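Open afternoon brings a full house to the Dursun workshop

If you have ever walked past the old brick building at the end of the lane in Jiltitz and wondered what goes on behind those tall glass doors, you would have had your chance last month, when the robotics team at Istus opened the place up for an afternoon and let the rest of us come in for a look. A total of 156 people signed the visitors' book between noon and 5 p.m., which the organizers tell us is more than they had planned for, and there was a fair bit of cheerful shuffling in the entryway before everyone had found a spot to stand.

The Dursun workshop, as it is known, has been home to the team since January. Its work is teaching robots to do the ordinary household jobs that most of us do without thinking, such as folding tea towels, putting cutlery away and picking a sock up off the floor. The project goes by the name of Trutida, and visitors with a fondness for old place names will be pleased to hear it was borrowed from a stream that once ran behind the building and now runs somewhere under the parking lot.

Groups of 12 were taken through at a time, and each tour was supposed to last twenty minutes, although the one this writer joined ran closer to forty and nobody seemed to be in any hurry to leave. It began with a short talk beside the coffee urn, covering how a robot learns a task by being given a great many recordings of people doing it. The recordings are made with grippers that a person holds in the hands, squeezing them open and shut much as you would a pair of kitchen tongs, and the robot later works from what the grippers have captured. One youngster in our group wanted to know whether the robot would mind being given a bad example. The answer was that a few clumsy ones are quite useful, which went over very well with the parents.

From there we moved on to the cloths. Cloth, we were told, is one of the hardest things you can hand to a machine, given that it never lands the same way twice, and the team has spent the better part of the winter on little else. The grippers carry printed black-and-white markers, a bit like the square codes on a restaurant menu, and these help the computer work out where each tool is in the room. Visitors were welcome to ask questions while the work went on, and they did, about everything from the price of the motors (modest, apparently, compared with the price of the rent) to whether any of this would ever manage a fitted sheet.

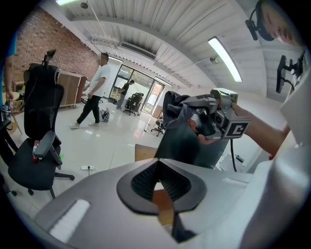
The hands-on table was easily the most popular stop of the afternoon. Anyone over the age of eight could have a turn with a pair of grippers, and the task was to pick up a face cloth, fold it in half and set it down in a tray. It sounds simple enough, and it is surprising how quickly your wrists begin to disagree! The best time of the day was five seconds flat, set by a retired upholsterer who was too modest to give a name for this item but did accept a second biscuit. Your correspondent took a good deal longer and would rather leave it at that.

There was also a quieter corner with drawings and a wall of early gripper parts, some of them cracked and mended, and several visitors lingered there to compare the first attempts with the later ones. The local library has asked to borrow a few of the pieces for its front display, and it sounds as though that will go ahead once labels have been written.

Istus hopes to hold another open afternoon in the fall, with more tours and smaller groups. Admission will again be free, but places will need to be booked ahead this time, and a sign-up sheet will be left at the library desk. Parking at the workshop is limited, so those who can walk or take the bus are kindly asked to do so.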